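Furley Students Take On the Bin-Picking Challenge at the Jeltinora Robotics Open

FURLEY – Feb 18, 2022 – The Furley Robotics Club is heading to the Jeltinora Robotics Open with a full-size KUKA arm, a gray metal bin and a pile of toys, and the whole team can't wait to get there.

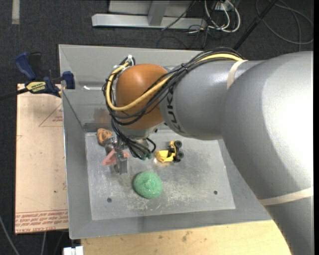 What the team is working on

The club has entered the bin-picking event, where a robot has to reach into a bin of mixed objects, take hold of one, lift it out and set it down in the right place. People do this every day without thinking. For a robot it is a great puzzle, and the students have been deep in it since October.

Part of the fun is that no two objects ask for the same grip. A yellow and black toy vehicle has wheels and a scoop to work around. A rounded green object with a bumpy surface gives the fingers far less to hold on to. Objects close to the bin wall are harder again, as the arm has to come in without touching the side.

The club has 30 members this year, the most it has ever had, and many of them had never written a line of code before they joined. They work in two groups. One looks after the gripper, the wiring and the air lines. The other writes the software that picks a target and plans the move. The groups swap jobs every few weeks, so everybody gets time with the wrenches and time at the keyboard – and there has been plenty of friendly arguing over which is better!

How the event works

Each team gets five runs in the Arkomov Hall. Judges choose the objects and drop them into the bin just before each run starts, so the students won't know the layout ahead of time. Once a run begins, the robot works entirely on its own. The best two runs count toward the final score.

Come and see it

The club will hold an open practice at the Rebelo Workshop in Furley before the event. Families, neighbors and students from other schools are all welcome, and club members will be on hand to answer questions and talk through their code. Admission is free. Younger visitors are invited to bring a small toy for the robot to try.

Media wishing to attend the open practice or speak with the students can contact the Furley Robotics Club through the Rebelo Workshop front desk.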